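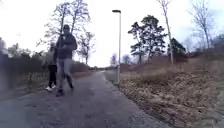

Notes Projects Bench Log Archive Contact

Workshop > Notebook > Dyes and Inks > Walnut

Sunday, October 3, 2021

Second walnut batch. The first one went moldy in the jar, so this time I strained it sooner and kept the clove oil next to the stove where I wouldn't forget it.

Hulls are from the Narero lot, mostly black already, a few still green. Rory Urquhart dropped off another bag on Friday but those had worms and I put them on the compost. Wore gloves. Still got a brown thumb through a hole in the left one.

Soaked the hulls overnight in the enamel pot with rainwater. Simmered with the lid off, low, from breakfast until a little after lunch. Topped up once. Strained through the old pillowcase, then through a coffee filter, which clogged, so I changed it and went slower. Let it reduce again until a brush stroke on scrap paper stopped looking like tea.

Took out 200 ml for tests and left the rest in the pot.

Jar A — plain, nothing added.
Jar B — gum arabic, 10 drops of the thick solution to 100 ml.
Jar C — same gum as B plus a pinch of iron sulfate.

The rest of the 200 went to A. Clove oil in all of them, one drop each.

Paper: Pelkonen heavy sketch, and the cheap Clonia pad for comparison. Dip pen first, then a flat brush.

A runs off the nib too fast and feathers on the Clonia. Fine as a wash. Nice warm color on the Pelkonen, a bit red where it pools.

B is the one to keep. It holds on the nib for a full line of writing and the edge is clean on the Pelkonen. Slight feathering on the Clonia, but everything feathers on that pad. It takes a while to dry. I smeared the first label with my sleeve.

C went gray-brown as soon as the iron was in and kept getting darker on the page. Good for lettering. There was some sludge at the bottom after an hour, so I probably used too much iron. Need to weigh it next time. A pinch is no use to anyone trying to repeat this, me included.

Tried B over a pencil drawing and the graphite stayed put. Tried it over dry C and it lifted the C a little at the edges.

Scale was drifting again. It read 27 g for the empty beaker and then a different number when I put the beaker back. Changed the battery, no help. For now use the small Drarnent scale and don't put it on the bench by the vise, the top there isn't level.

Left to do:

Put one strip from each jar in the south window, half covered with foil. Keep the matching strips in the drawer.
Wash the pillowcase separately.
Ask Rory if he has any more of the clean hulls, the black ones, and whether he wants a bottle of B.
Look at the sludge in C in the morning. If it settles, pour off the top and try again with the pen.

The pot is on the back shelf with a plate over it. Please don't empty it — it looks like dishwater but that's the rest of the batch.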